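Why I stopped finishing every book

03/10/2019

For many years I had a rule that a book which is started must be finished. I learned it from school, and I kept it also for novels which gave me nothing. Last March I gave up on a thriller called Drimbridge at page 163, and I did not feel guilty.

The book is not badly written. The sentences are clean and the chapters are short. But in 163 pages the detective visits the same hotel 19 times, and each time he learns one small thing that the reader knows already.

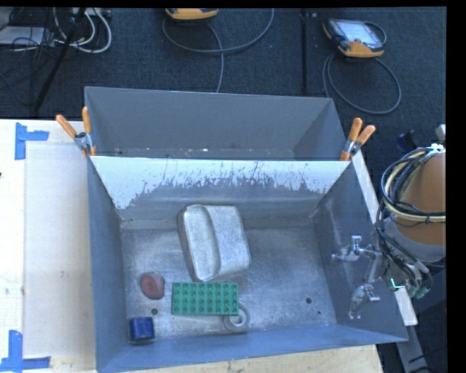
Some readers say that you cannot judge a novel before its end. I respect this opinion, but I do not share it. A good ending can repair one weak chapter. It cannot give me back two weeks of evenings.

My second example is the family saga Brivska, which has almost 1,000 pages. I read all of them, and slowly, with a dictionary beside me. It was difficult for me, but on every page somebody wanted something, and I wanted to know if they would get it. So I do not think that length is the problem. I would read Brivska again before I open Drimbridge at page 164.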